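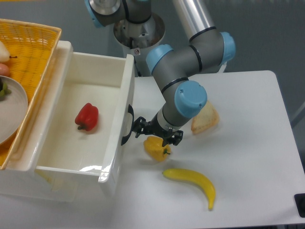

夹爪对比试验 开机前检查表(附备注)

工位:Fonora 试验间,白色台面
被测夹爪:Nindunard 两指型(黑色),对照件 Brodel 两指型
控制器:Simanjuntak
检查人:Hakim Oei
日期:2025年7月
结果记法:合格 / 待改 / 不适用

一、机械安装

1.1 底座法兰螺栓按对角顺序复紧,划线标记未错位。
合格。

1.2 各关节端盖无松动、无裂纹。
合格。腕部端盖离夹爪近,换装时易被扳手磕碰,每次换装后复查。

1.3 夹爪与腕部法兰同轴,定位销到位。
合格。Brodel 的转接板厚一些,换装后须重设工具中心点,不得沿用旧值。

1.4 指部连杆空载开合五次,无卡滞、无异响。
待改。Nindunard 闭合末段有轻微顿挫,4月记录中已有同样现象。补脂后重测。

二、电气与控制

2.1 急停按钮按下后断使能,复位后不得自行恢复运动。
合格。

2.2 夹爪供电与信号线固定,末轴转至两侧极限时不受拉。
合格。

2.3 夹持力上限设为 38 N。
合格。两款夹爪使用同一上限,否则压痕数据不可比。

2.4 接近段速度上限 140 mm/s,下降段 65 mm/s。
待改。控制器重启后下降段恢复默认值,须手动写入并回读。参数固化方法已向 Simanjuntak 询问,未答复。

三、台面与试件

3.1 试件处于可达范围内,相互间隙足够手指张开。
合格。黄甜椒、香蕉、面包片相距较近,抓甜椒时按单件计,碰动邻件记为干涉。

3.2 白色容器把手不在夹爪下降路径上。
待改。把手朝向夹爪一侧,张指状态下余量偏小。建议容器转向或外移,改后重新示教放置点。

3.3 容器内已有试件时,放置高度相应抬高。
合格。红甜椒在内,按有件工况执行。

3.4 果篮与盘子不参与本轮抓取,程序中设为禁入区。
合格。葡萄易脱粒,留待软指夹爪试验。

3.5 面包片每组更换,甜椒表面有破损即更换。
合格。

四、相机

4.1 镜头清洁,手眼标定在有效期内。
合格。

4.2 容器前沿反光不影响深度图。
待改。高光处深度缺失,边缘拟合偏移超过 5 mm。先调灯位,无效再加偏振片。

4.3 手臂下降时目标遮挡不触发误停。
不适用。本轮下降段不用视觉闭环。

五、放行意见

待改项 1.4、2.4、3.2 关闭前,仅允许空载运行。4.2 不影响放行,但相关组次须在数据表中注明。换装 Brodel 后,第一、二部分全部重查,第三部分只查 3.1 和 3.2。

检查人签字:Hakim Oei
复核人签字: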